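Donville cooks fill the old corn hall for one-pot supper

Donville's one-pot supper is back, and what a night it was! The corn hall on Stutach Lane was packed from six o'clock, with 616 tickets sold and a queue for seconds that went twice past the coat stand and out on to the steps.

The idea is as simple as it was when the supper began. Each street or club cooks one dish in one pot, brings it along hot, and everybody eats a ladleful of whatever they fancy. This year 70 pots made it to the long tables, the most the supper has ever had, and they ranged from a plain leek and barley broth to a goat curry that had been on the go since breakfast.

Dela Addo, who moved to the town from Nirkance and runs the Chin Street allotment group, brought a groundnut stew made with the group's own squash and the last of the winter onions. It was gone by twenty to seven. "I'd put a bowl aside for myself and I ended up giving that away too," she said, laughing. "I had bread and somebody's lentils for my tea, and the lentils were lovely."

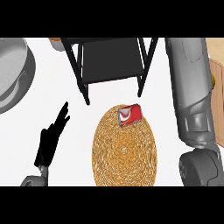 The prize for best pot, a wooden spoon with the winners' names burned into the handle, went to Irena Krajewska for her bigos, a Polish stew of cabbage, smoked sausage and dried mushrooms. She starts it three days ahead and warms it through again each evening, and anyone who got a taste will tell you the wait is worth it (this reporter had two helpings and would have gone back for a third). Second place went to the bell ringers' fish stew, with a very good saffron broth, and the children's vote was won by a macaroni cheese from the houses behind the station.

There was plenty going on between mouthfuls. The junior brass band played through most of the washing up, and a recipe swap at the back of the hall did a roaring trade. People copied things out on the backs of raffle tickets, and at one point there was a lively debate over whether dumplings should go in with the lid on or off. Lid on, said most of the room. The bell ringers disagreed.

Ticket sales and the raffle brought in £2780, all of which goes towards a new cooker and a deeper sink for the hall kitchen. The present cooker has one ring that will only light with a match, so the news got a big cheer when it was read out just after nine. The work should be finished in time for the summer lunches, and cookery evenings are planned for the autumn, with Irena already signed up to teach the first of them.

All the recipes from the night are being typed up into a booklet, which will be on sale at the library and the baker's in May. Cooks who haven't handed theirs in can still leave a copy at the library desk, and please put your name on it! A very fine chickpea and spinach dish is still without an owner, as is the blue oven glove that was left beside it.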